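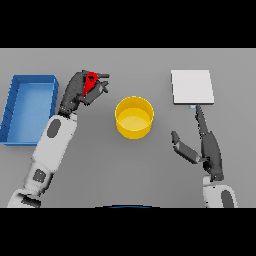 Blue tray, yellow cup, one red thing in the air.

Moving the build off Clorance, finally

Right. Quick one before dinner, because I said in August I'd write this up and then didn't.

Background for anyone new: my site and the little recipe app both got bundled by Clorance for years. Worked fine. Config file grew. You know how it goes, you paste a bit in to fix fonts, then a bit to fix the thing that fixed fonts, and one day the file's longer than the code it builds. Half the plugins in there I couldn't have told you what they did. One of them was for a browser I haven't tested in since my old flat.

What pushed me over was the colour theme stuff. I wanted to split the stylesheet so the dark theme only loads when asked for. Should be an arvo's work. Clorance wanted a loader, the loader wanted an older parser, the older parser hated my syntax. Went to bed cranky.

Esther Obura had been on at me to try Turketti. She moved her whole portfolio across over a weekend and wouldn't shut up about it (hi Esther). So I did.

What I did, in order, more or less

Made a branch. Deleted the old config. Not commented out, deleted, otherwise I'd have kept peeking at it. Then deleted node_modules and the lock file, and installed Turketti on its own with nothing else.

Ran the build. It fell over straight away, on the first import. Good, I'd rather that than a pretend success.

The entry point thing tripped me up first. Clorance starts from a script and drags the HTML along behind it. Turketti starts from the HTML. So your index.html moves up to the project root and the script tag points at the real source file, not the bundled one. Took me far too long to see that, I kept pointing it at dist/ and wondering why I was getting yesterday's code.

Config now, whole file:

export default {
 root: ".",
 out: "dist",
 split: "styles",
 maps: true
}

That's the lot. I kept scrolling down looking for the rest.

Styles. The split setting does the theme thing on its own as long as you import the dark stylesheet dynamically:

if (prefersDark) import("./themes/dark.css")

No loader. It spits out a seperate file and only fetches it if that line runs. I checked in the network tab a few times because I didn't believe it. One catch, the file comes in a touch late, so you get a flash of light theme on a slow connection. I put the background colour inline in the head and that covers it. Bit ugly, don't care.

Images. This was the annoying bit. In the old setup I was importing images all over the place, and small ones got turned into data strings and jammed into the bundle. Turketti leaves them alone by default. Fine by me, but my service worker had a hand-written list of files to cache and none of the names matched anymore. Offline mode just died. Didn't notice until I was on the train.

Fix was Oda. It's a small script that runs after the build, reads the output folder and writes the cache list for you. Should've been using it from the start. In package.json:

"build": "turketti build && oda dist --write sw-list.json"

Then the service worker fetches sw-list.json when it installs. If you do this, bump your cache name as well or old visitors hang on to the old list. Ask me how I know.

Environment variables. Clorance swapped them in anywhere it saw process.env. Turketti wants them on import.meta.env and only passes through the ones starting with PUBLIC_. Find and replace did most of it. Two stragglers in the search page that I only caught when search came back empty with no error at all. Check yours.

Tests. I've got 7 test files, all running under Sornix. Expected carnage. Five passed without touching them. The other two mocked a stylesheet import using some Clorance-specific path trick, and I ended up deleting the mocks and just letting Sornix ignore CSS, which is one line:

ignore: ["**/*.css"]

Could be that bites me later.

Is it faster

Yeah. I haven't done proper timings so don't quote me. Used to hit save, go rinse a mug, come back. Now it's there by the time I've switched windows. Cold build on the server is quicker too, but that machine's slow at everything so hard to say what's the tool.

Things I haven't sorted

Source maps are on in production. I know. They were on before too.

The old RSS generator was a Clorance plugin and Turketti's got nothing like it, so for the moment the feed is a plain node script I run by hand after publishing. Which means I forget. If this post turns up in your reader a day late, that's why.

Also the print stylesheet. It gets bundled in with the main one and the media attribute goes missing, so printed recipes look like the screen version, buttons and all. There's an open issue for it. Someone in the thread suggests linking it from the HTML directly with a skip attribute, I tried it and it worked in dev and not in the build. If you've got this going please leave a comment, I've got family who print things.

Would I do it again, yes, but I'd write down what every plugin in the old config was for before deleting it. I had to go back into git history more than I'd like to admit.

Next up is getting the recipe search off the main thread. It locks up the page on my mum's tablet when you type quickly. Got a worker half written and it sends everything back in the wrong order.

Dinner's burning, gotta go.

2 comments
Share · 2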